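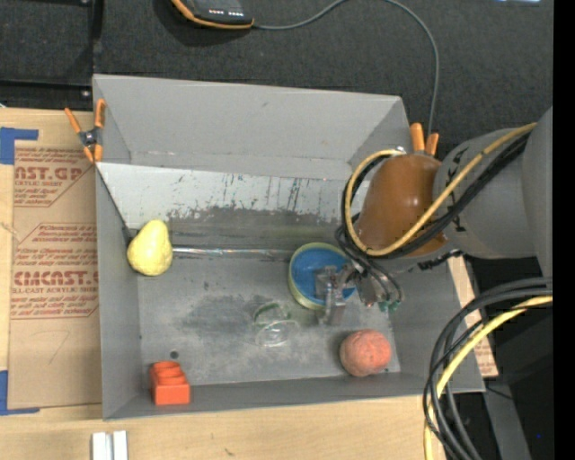 Photo: Barkwood

FOR RELEASE December 17, 2025

Barkwood opens its picking cell to visitors, asks them to bring doubts

FLOSTDEN – Barkwood, which tests automation equipment for small warehouses, will hold an open day at its Flostden shop this month. Visitors can watch a robot arm work over a bin of mixed household and toy items, among them a blue bowl, a clear cup, a yellow pear and a toy block.

The company is making no claim that the arm is ready to replace a person at a packing table. In-house trials of the Nuchit control software are still under way, and Barkwood has not decided whether to recommend it to customers.

"I have sat through a lot of robot demos, and most of them were rehearsed to death," said Mervin Grewal, who runs testing at Barkwood. "Ours will fail in front of people. I would like buyers to see how often, and how long it takes to recover."

Each session lasts 90 minutes and is limited to 14 visitors. Staff will not rearrange the bin between attempts unless the arm stops, and every stop will be logged on a sheet that guests may copy. Clear items get a session of their own. Barkwood engineer Ha-neul Ji picked them after reading sales brochures that showed only solid-colored boxes.

"A cup you can see through is a fair question to ask of any camera system," Ji said. "I don't have a good answer yet."

Vasanthi Lobo of Kutard, a parts distributor that has turned down three automation quotes, will speak on what those quotes left out – chiefly service calls and the cost of floor space. Kutard is not a Barkwood customer.

Visitors may bring one item of their own for the arm to try. No glass, liquids or blades. Closed shoes are required and children must be with an adult.

Admission is free. Places are booked through the Barkwood front desk in Flostden. Press contact: Da-eun Wang, Barkwood.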